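### 3.2 Small habits at the laundry table

We turn now from the questionnaire to the table itself, and we ask the reader's patience, since we mean to dwell for a while on matters that most households would consider far too ordinary to write down. In the 62 households that kept a laundry diary for the Prenik study, the table where clean clothes are sorted came up again and again, often in entries that had set out to talk about something else (the weather, a late supper, a missing sock). People are fond of these tables, and they have opinions about them.

The first thing the diaries taught us is that the choice between hanging and folding is seldom made at the closet. It is made at the table, with the garment already in hand, and it is frequently changed halfway through. A top may be partly folded before its owner thinks better of it and reaches for a hanger, or it may be slipped onto a hanger through an opening that is still bunched up, with the hem left to hang over the edge of the table while the upper part is sorted out. Figure 4a gives the reader a sense of how much cloth there is to manage at this stage, even with a single light garment. We call this the *gathered start*, and it was the most warmly defended habit in the whole of the Salora group, several of whom told us that their mothers had done it no other way.

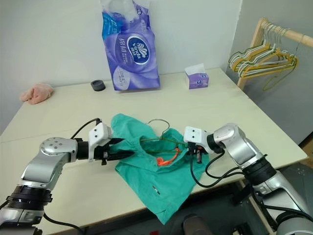 ### 3.3 What else lives on the table

We had assumed, rather innocently, that a folding table would be given over to clothes. The diaries put us right very quickly. Of the 50 households that sent us a full inventory of the surface, only 2 listed nothing but laundry. The others described a whole settled population of things along the back edge: hand cream, pens, spare buttons in a saucer, a radio, and above all tissues, which turned up so regularly that we gave them a code of their own.

Tissues deserve a word or two here, because they show so nicely how a household divides a surface without ever discussing it. The big package, bought for the month, is pushed back to the wall and left there, where it can lean without getting in anybody's way. The small box, the one in daily use, comes forward a little or moves along to wherever a hand is likely to want it. Figure 4b has both kinds, a large purple Vinda package near the back corner and a smaller purple box with a tissue already showing at the top, and the clear stretch of table in front of them is typical of what our Zamora diarists called "the working part." One entry from April put it very sweetly: the back of the table is for things that stay, and the front is for things on their way to somewhere else.

We found this division in homes with very large tables and in homes where the table was also the desk, the dining table, and the place where school projects were glued together. It seems to depend on having a wall behind the table much more than on the size of the top, although our sample is too small for us to press the point.
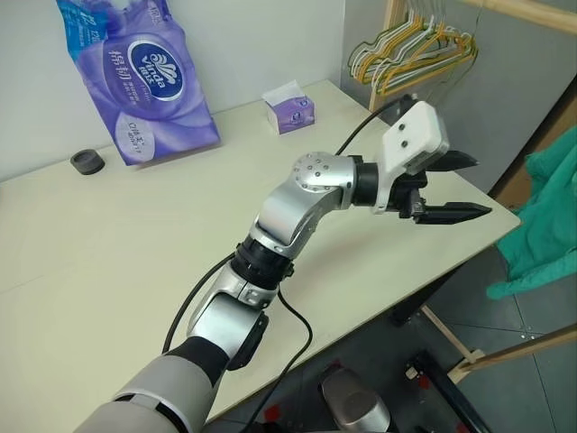
### 3.4 The trouble with shorts

Nothing in the diaries produced such long entries as elastic waistbands. A shirt has a collar and shoulders, and most people have a firm idea of where to begin with one. Shorts with a gathered waist are another matter. The elastic draws the top of the garment in while the legs go on spreading, so the piece never quite agrees to be a rectangle, and a light cotton-like cloth will take up creases in every direction while one is deciding what to do with it. Drawstrings add their own small complication. In Figure 4c a little orange-red loop of drawstring stands out from the waistband, and it was just such loops that 7 of our diarists said they used as a marker, finding the loop first with their eyes and then turning the rest of the garment to suit it.

The remaining methods were wonderfully varied. Some people smoothed the legs before they touched the waist. Some gave the whole garment a hard shake and laid it down again from scratch. A good number in the Botent group folded one leg over the other and then rolled from the hem upward, so that the elastic ended on the outside and held the roll together.
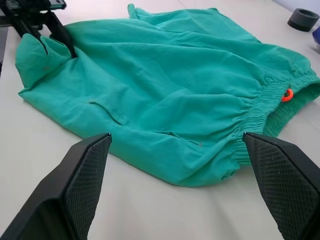 Botent's reply to our draft of this section was that we had been too generous to the rollers, and that in their experience a rolled pair of shorts goes into the drawer tidy and comes out of it creased across the pockets, so that whatever time is saved at the table is paid back in the morning with an iron. They would have us record rolling as a way of storing shorts and keep the word "folding" for something flatter. We have some sympathy with this, and the coding scheme in the appendix now lists the two separately. We have left the diarists' own wording alone, however, and most of them said "fold" for both.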